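Whale watching out of Wostlow in April, worth it?

iida_k
Booked five nights in Wostlow because the flights were cheap, and now I'm reading that the whales don't show up until summer. Did I mess up?
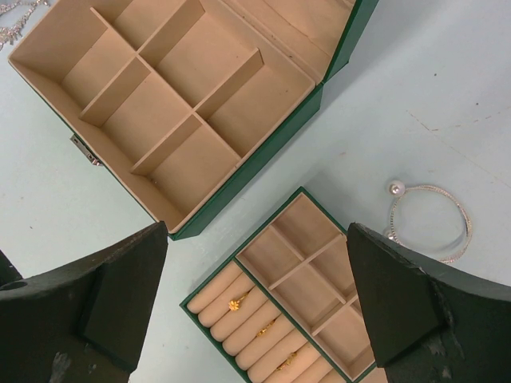

The boat trip is 248 per person and they won't refund if we see nothing, so I'd love to hear from anyone who went in spring.

hakala_seija
We went in April and saw three humpbacks before lunch! Bring gloves though – my fingers were useless by the end.

tazi_bound
Sorry, but I'd skip it. Two trips, zero whales, lots of gray water. Take the bus to Granden and walk the cliffs for free.

hakala_seija
The cliffs are nice but you won't see a whale up close from there.

tazi_bound
Saw a fin whale from the second bench, so yes you will :)

aatos_h
Depends on the wind more than the month. Wait till you're there and ask at the harbor the night before.

iida_k
OK, holding off on booking then. Is the Granden bus running in spring?

aatos_h
Twice a day, last one back is at 5.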